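Printed Landscapes on Household Cloth: Color, Motif and Wear
Student project report, Department of Textile Studies, Curnalby College
14 July 2022
By the Second-Year Print Group

This report examines how landscape designs are chosen and printed on everyday fabric, and how well their colors hold after repeated washing.

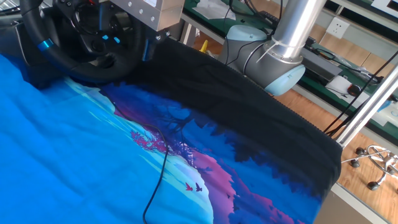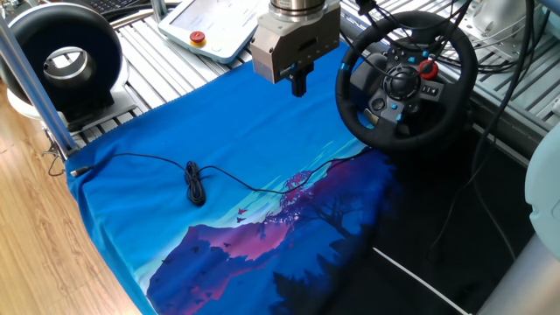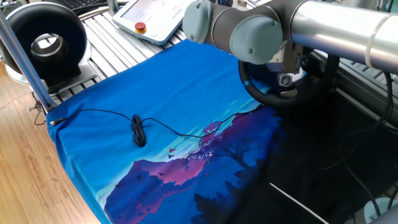 Fig. 1. Printed landscape on bright blue cloth, three views.

The project began in March with a survey of shoppers in the town of Presach. Of the 500 forms handed out, 400 were returned complete. Respondents were asked which motifs they preferred and how long they expected a print to last. Trees and mountains were chosen most often, followed by sea views. Older respondents favored muted colors.

Wash tests were carried out on plain cotton swatches supplied by the Tamihana mill. Each swatch was printed with one ink, washed at a fixed setting and compared with an unwashed control. Pink inks faded first. Dark blue changed very little, although some bleeding was noted at the edges of large printed areas.

The group also consulted the Prekumance pattern archive, which holds 3000 designs. The earliest landscape design found there is dated 1638 and shows a river valley. Access to the older volumes was limited, and a second visit is recommended for next year's group.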